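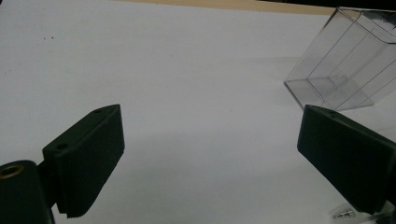

Section 4 covers the preparation, loading and labeling of Storix compartment boxes before they go into a drawer cabinet. It applies to every clear box in the range, with fixed or removable dividers. Work on a flat, light surface with nothing else on it. A transparent plastic box on a smooth white top, as shown, lets the surface show through its thin walls, so check the position of the rim by hand before placing small parts near it. Gloss surfaces are not recommended, as overhead lighting reflects through the base and makes the compartments hard to read.

4.1 Before you start

Have the following ready:

One compartment box, empty
One sheet of plain paper, larger than the box on all sides
A dry lint-free cloth
Labels and a fine permanent marker
The parts list for the drawer

Remove the protective film from the lid and the base, if fitted. Film left on the base will lift at the corners after a few weeks and catch on the drawer runner.

CAUTION: Do not clean the box with acetone, brake cleaner or undiluted alcohol. Clear plastic exposed to solvents develops fine cracks around the hinge and cannot be repaired. Use water with a small amount of dish soap, no warmer than 40 °C, and dry fully before loading.

4.2 Setting up the surface 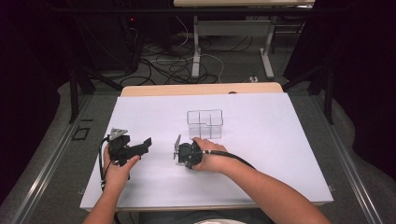
Prultau, May

The revised surface layout replaces the one in earlier printings. The colored mat has been dropped in favor of a large sheet of pale paper laid over the white tabletop, with the divided box placed on it.

1. Wipe the tabletop and let it dry.

2. Lay the paper flat. Smooth it from the center outward. Tape the corners if the sheet will not stay down.

3. Place the box near the middle of the sheet with its long side facing you. Leave at least 50 mm of clear paper on every side to catch dropped parts.

4. Open the lid fully, or lift it off if it is the detachable type, and set it aside with the inner face up.

NOTE: Replace the paper when it is creased or marked. Pin headers and small washers lodge in folds and end up in the wrong compartment.

4.3 Checking the dividers

1. Hold the box by its outer walls. Do not lift it by a divider.

2. Look through the base toward a light source. Each divider should meet the base along its full length.

3. For removable dividers, press down with one finger at each end until the tab seats in its slot. A seated divider does not rock.

4. For fixed dividers, run a fingertip along the joint. Reject the box if there is a gap wide enough to take the corner of a label.

Thin dividers flex under side load. Flexing is normal in the longer compartments and does not affect use, provided the top edge stays below the lid.

4.4 Loading

1. Fill from the back row to the front.

2. Put one part number in each compartment. If two sizes must share a row, leave an empty compartment between them.

3. Stop filling 5 mm below the top of the divider. Overfilled compartments spill over when the box is carried on its side.

4. Close the lid and press at both corners until the catches engage.

5. Tilt the closed box slowly to one side, then level it. Open it and confirm that no parts have crossed over.

CAUTION: The maximum load for a box of order code 523 is 50 N, evenly spread. Do not put heavy fasteners in one end only.

4.5 Labeling

Apply one label to the front edge of the box and one to the lid. Write the drawer number first, then the row. Lid labels go at the left-hand corner so that the compartments remain visible. Oltus and Pētersons cabinets number their drawers from opposite ends; see Appendix B before labeling boxes for a mixed installation.

If a label has to be moved, peel it back slowly at a low angle and remove residue with soapy water.

4.6 Storage

Stack closed boxes no more than six high. Keep them out of direct sunlight and away from heaters. Yellowing does not weaken the box but makes small parts harder to tell apart.

Section text: Kaja Kuusk. Technical check: Sarmīte Rozīte. Corrections to this section should quote the paragraph number and the order code printed on the carton.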